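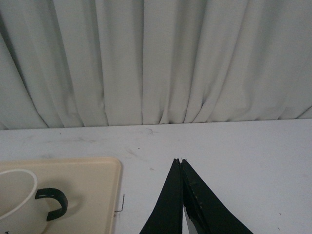

The Quiet Corner: Living With a White Table, a Plain Curtain and One Tray

Feb 22, 2021
By Alasdair MacBrayne
8 min read
45 shares | 50 comments

My table stands against a curtain, and both of them are pale. When visitors come for the first time to my apartment in Ganolstead, they ask me when the decorating will be finished. I answer that it was finished in August. On the table I keep a cream plastic tray, and on the tray a white mug. This is the arrangement, and I have become very attached to it.

I did not grow up in such a room. In my parents' home every surface had a cloth, and every cloth had a bowl on it, and in the bowl there were keys, buttons, batteries and letters from the bank. I loved that home. But when I started to work from one room, I noticed that my eyes were tired before noon. A friend who sews for theaters told me to begin with the largest piece of cloth I could see, and to think about the small things later.

The curtain

The largest piece of cloth was then a dark green curtain with leaves. I replaced it with a light gray one, so light that most people call it white. I bought it from Zolow, a small shop behind the bus station in Prallden, where the owner, Mrs. Fakhoury, cuts the fabric on the same counter where she eats lunch. She asked me how wide the wall was and then sold me much more cloth than that. I thought she had made a mistake. She had not. A pale curtain needs a lot of fabric, or it looks like a bedsheet that somebody has pinned up.

With enough fabric you get folds, and the folds do all the work that a pattern would do in another room. Mine are not regular. On the left there is one wide fold that goes down at a slant and makes a gray band of shadow. Toward the right they become narrow and stand close together, and at one place near the table several of them twist around each other. For the first weeks I corrected this every morning with my hands. Then I stopped. If the folds are all equal, the curtain looks like an office.

The hem I should also mention, because readers have written to me about hems before. It is not level. It dips a little where it meets the back of the table, and toward the right end it lifts and leaves a thin dark gap. Mrs. Fakhoury offered to sew small weights into it. I said I would think about it, and I am still thinking.

Which white?

People believe that white things go together without effort. I believed it too, and I spent a whole afternoon carrying a pillowcase, a plate and a sheet of paper from one side of the room to the other. The paper looked blue beside the pillowcase. The plate looked yellow beside the paper. All three were sold to me as white.

My advice is to have one white which is clearly warmer than the others, and to let it be a small object. In my case it is the tray. It is beige, or cream if you want to be polite, and the table under it is cooler. The difference is not strong, but it is enough to show the eye where the table ends and the tray begins. If the tray were the same white as the table, I think I would put my elbow on it every day.

For the curtain, choose something a little grayer than the table. Take the sample home and look at it in the evening as well. In the shop everything is lit from above by very strong lamps and you can learn nothing there.

The table and its marks

A matte white tabletop is beautiful, and it forgets nothing. Mine has faint gray scuffs and smudges, some of them in a little group near the back edge, and a pale diagonal streak which I cannot explain. I have tried warm water with dish soap, baking soda on a wet cloth, and a kind of white sponge that my sister recommends for everything. The sponge was the best, but I would use it with a light hand, as it can make a matte surface shiny. After that you have a shiny spot in place of a gray one, and the shiny spot will stay.

So I wipe the table on the evenings when I remember, and I leave the rest. From a chair you do not notice the scuffs very much. They are what a table gets when it is used.

The tray

I resisted the tray for a long time. It seemed to me a thing for hotels. Now I would give up the table sooner. The corners are rounded and the rim is low, so that a cup can be lifted over it without ceremony, but a spill has somewhere to stop. It is plastic, and I do not apologize for this. Wood is nicer to touch, but I put wet things down without looking.

The rule in my home is that an object which has no work to do today may not be on the tray. The mug has work nearly every day. My glasses are permitted. The letters from the bank must go in the drawer, and there they are, all of them, with the batteries.

What it cost

The new curtain, the rod, the tray and the bus to Prallden and back came to 1,065 in our local money, and the curtain was by far the greatest part of it. The table I already had. The mug was a present, and I have never asked the price.

If you want to try only one change, empty one surface before you buy anything, and live with it for 8 days. My first attempt lasted until Thursday, when a bag of onions arrived and had no other place to go.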